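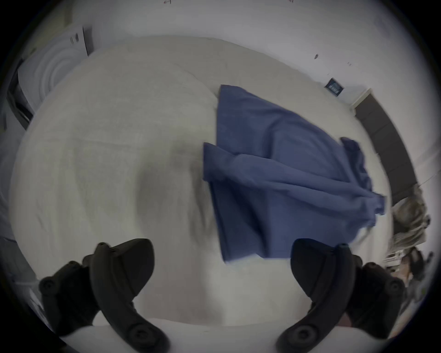

Lorna Evangelista wrote in under the last post to say that the fingertip shape is a distraction, that the opening width and the trigger travel decide how tiring a hand-held gripper is, and that I should measure those before I say anything more about tips. She has a point about the travel. I had been comparing the Telow and the Grirkex on tips alone, mostly because tips are cheap to swap and I had a drawer of them.

So I went back and did the boring part. Both grippers were put on the bench with a luggage scale hooked to the trigger and a steel rule taped along the base. The Telow starts moving its fingers almost as soon as you touch the trigger. The Grirkex has dead travel at the start, 4 mm on mine, and then closes quickly. On rigid objects you stop noticing after a few minutes. On cloth it matters, because the useful part of a cloth grasp is the last bit of closing, when the tips are already down in the fabric and you are deciding how much of it to take.

Cloth also shows up the difference between pinching and scooping. A hooked finger wants to get under an edge. A flat jaw wants a ridge to close on, and if the fabric is lying flat there is no ridge until you make one. With flat jaws I push down and inward to raise a fold, then close on that. This works on a soft base and works badly on a hard table, where the tips skate. With hooked tips I go for a free edge and ignore the middle of the garment completely. If the edge is tucked under, the hook has nothing to do and I end up dragging the whole thing sideways.

Anas Boutros asked for numbers, so I kept a log over two evenings. One trial was one grasp, lift to forearm height, hold for a slow count, release. I did 30 trials per tip and garment, then stopped whenever my grip got sloppy, which was sooner than I had planned. I am leaving the success rates out of this post. The gap between the first evening and the second was larger than the gap between the tips, so for now the log mostly measures my practice.

What I am willing to say:

Flat ridged jaws hold better once they have the fabric. Two layers of T-shirt cotton did not creep under a steady pull. The same two layers crept out of the smooth tips when I pulled along the finger axis.

Screw bosses on the outside of a finger snag knitwear. File them or tape over them. I used electrical tape and have replaced it twice.

Finger flex is useful in small amounts. The Telow fingers give a little when pressed into bedding and the tips stay parallel. The Grirkex fingers are stiffer and the tips toe out, so the contact patch shrinks to one corner.

Two-handed work is a different problem. With one gripper, weight and balance are a nuisance. With two, any mismatch between the left and right tools goes straight into the cloth. You tension a shirt between them, one hand slips a millimeter, and the shirt rotates.
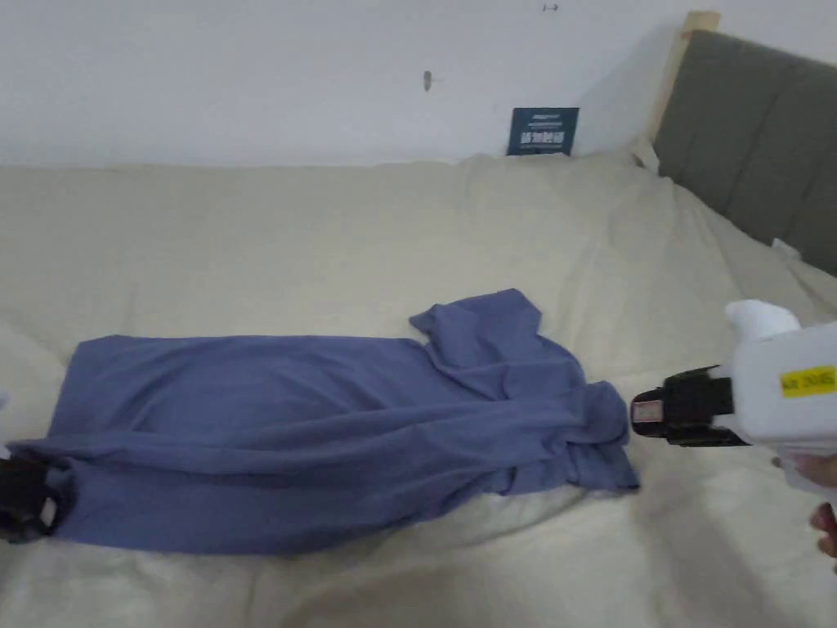 I now set one end first and leave it alone. The holding gripper stays closed and low, and the other does all the adjusting. Trying to move both at the same time gave me more dropped garments than anything else I did, and it made the recordings hard to line up afterward, with both opening widths changing at once and no quiet stretch to sync on.

On syncing, the Albers controller logs finger width on its own clock and the camera has another. I start every take with three full open-close cycles and match those by hand. The Grindis firmware is supposed to replace this with a shared timestamp. I tried build 2521 and it dropped the width channel whenever the cable moved, so I went back to the older one. If somebody has it working with a strain relief on the connector, let me know what you used.

Battery life was fine. I swapped the 3000 mAh pack once each evening out of caution and never saw the low light come on.

Trigger force I have only for the Grirkex. The luggage scale read differently every time I moved the hook along the Telow trigger, which is curved, and I could not settle on a point that matched where my finger sits. I will print a saddle for it and repeat the measurement in September. Lorna's opening width question goes on the same list. Both tools open wider than I need for shirts, but I have not tried them on towels rolled up thick, and that is where she says hers runs out of room.

Parts list and the tip files are on the downloads page. The hooked tip needs supports on the inside curve. Print it on its side and ream the mounting holes after, they come out tight.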